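3.2 Where people keep the small cleaning things

I went into this part of the study expecting to write two dull paragraphs about closets. The diaries had other ideas. We asked every household in the Gisard and Breathnach buildings to write down, for one week in May, each time somebody cleaned up a small mess (crumbs, spilled sugar, dirt from a plant pot) and where the tool came from. We got 307 entries back, and I have read all of them more than once, some of them out loud to my very patient office mate.

The first thing I noticed is how little the official storage matters. Both buildings have a tall hall cupboard in every apartment, and the floor plans label it for cleaning. Only 29 entries mention that cupboard at all. In 136 entries the tool came from the kitchen, mostly from under the sink or from a hook beside the stove. The rest are scattered all over the home – behind a bedroom door, on a balcony rail, in the bathtub, and in one case inside a piano bench. I had a code for "other" and had to break it up twice.

The second thing is that the small sets travel. A broom tends to have a home and go back to it. A hand brush and dustpan get carried to the mess, put down on whatever is nearby, and then stay there until someone needs the spot. Diary keepers wrote about finding theirs on chairs, on windowsills and on top of the washing machine. Tully (my co-author Finbarr, who did the second round of coding) called these "resting places," and I liked the term enough to keep it. Soft surfaces such as beds and sofas came up more than I would have guessed, and they're also where people said they argued about it! Figure 3 shows a set of the kind I mean.

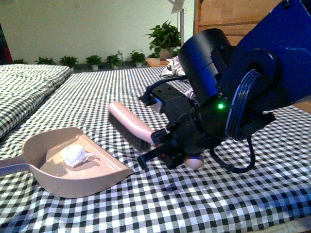
Page last changed: March 10, 2019

Figure 3. Pink hand brush and dustpan, with a checkered cloth under the pan.

So why don't the sets go back? I don't think it's laziness, and the diaries don't read that way either. One woman in the Breathnach building wrote that if she put the brush away she would only have to go and get it again after supper. That's a perfectly good reason, and it fits with what Grutberg found in her work on scissors and tape: things used for under a minute are stored by where they were last wanted. Itach makes a similar point for older tenants, although his sample had far more stairs in it than ours.

I should be careful here. A diary only catches what people bother to write down, and a mess wiped up with a sleeve probably never made it onto the page. We also didn't ask who in the household did the cleaning, which I now regret, as several keepers clearly had views on that. Section 3.3 takes up the cupboards themselves, and what was in them when the tools weren't (mainly coats and wrapping paper).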